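Bench Skills for Beginners
Handout 5: Racks, tubes and moving things about without tears
Course tutor: Botond Fekete
Revised 23 Feb 2018

Welcome back, everyone, and thank you for the lovely tidy benches you left me last time (the back sink and I will be having words, but the benches were a joy). We come now to tube racks, and I know from the faces I get every year that this sounds like the dullest hour of the course. I am very fond of it all the same! Almost every muddle I have had to untangle in a teaching lab began with a tube put down in the wrong hole by someone who was thinking about lunch.

Before you touch a single tube, set out your bench. Put down the white board first and wipe it over. Then bring your two racks to it, the metal one on your left and the orange plastic one on your right, with a clear space between them. If you are left-handed and would like them the other way about, do swap them, but tell your partner and write it at the top of your sheet.

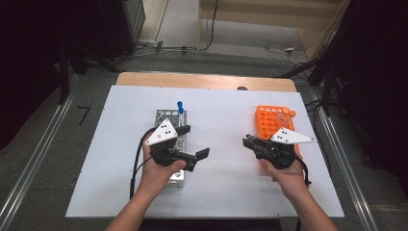
Fig. 1. Metal rack to the left, orange rack to the right, one blue-capped tube standing in the metal rack.

For our purposes the metal rack is "waiting" and the orange rack is "done". You could perfectly well choose other words, and the Lennox group down the corridor says "in" and "out", but please pick one pair and stick to it for the whole session. A tube lives in one rack or the other. It doesn't live on the board, in your pocket or behind the tissue box.

Now for the moving itself. Take the tube by its middle, well below the cap. Lifting by the cap is a habit we all fall into, and it is a bad one, as a cap that hasn't been screwed down properly will come away in your fingers and leave you watching the rest of it go. Lift straight up until the bottom is clear of the rack, carry it across at a steady height, and look at the hole you want before you get there. You may tip a closed tube a little to see where its lower end is going, then bring it upright as it goes down. 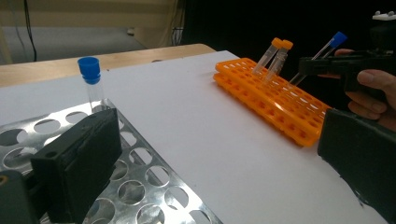 Fill your "done" rack from the back row forwards, so that you aren't reaching over standing tubes with your sleeve. Mixed cap colours are fine in the same rack, provided your sheet says what each colour stands for. Ours changed in June, when we moved to the Zemuseo labels, so anyone with an older copy of this handout should cross out the colour table on the last page and use the one on the wall.

For the exercise, work in pairs and move 40 tubes from "waiting" to "done", one at a time, with your partner reading out each label and ticking it off. Then change places and bring them all back. Please don't race. Last year's group did, and I was finding caps under the radiator for weeks.

Bring your filled-in sheet to the next class, along with the Filia booklet, pages on labelling only. Spare pencils are in the drawer by the door.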